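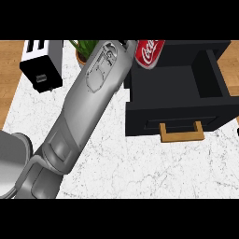
*2 minute read*

**Stusia and Zernden launch a stoneware collection for the kitchen table**

30/11/2021

Homeware brand Stusia has joined with the Zernden pottery in Jendeldale to make a small collection of stoneware for everyday meals. It goes on sale in February, online and in the Stusia shop.

The collection is called Nnaji and has 12 pieces, among them a dinner plate, a pasta bowl, a lidded butter dish, a milk jug and two sizes of serving platter. Each piece is thrown by hand at the pottery and left to dry slowly on open shelves before its first firing. Glazes are mixed on site in oat, slate blue and a dark green that breaks to brown at the rim.

Zernden has worked from the same former dairy in Jendeldale for many years, mostly supplying restaurants. Nnaji is its first range made with a homeware brand. The shapes were worked out over several visits, with Stusia asking for lower sides on the bowls and a wider foot on the jug so that it sits steadily when full. An early mug was dropped after the handle proved too narrow for larger hands.

The first batch will be some 900 pieces. Glaze colour varies from one firing to the next, and customers who want a closely matched set are advised to order it all at once. Plates and bowls can be bought singly.

All pieces are safe for the dishwasher and microwave. The base of each is left unglazed and sanded smooth, but felt pads are recommended on soft or waxed tables. Orders are packed in shredded card and paper tape, with no plastic.

A second batch is planned once the first has sold. It will include a teapot, which is still being tested for pouring.

**Notes for editors**

Samples are available for loan to magazines and stylists on request. Cut-out images and a full price list can be had from the Stusia press office.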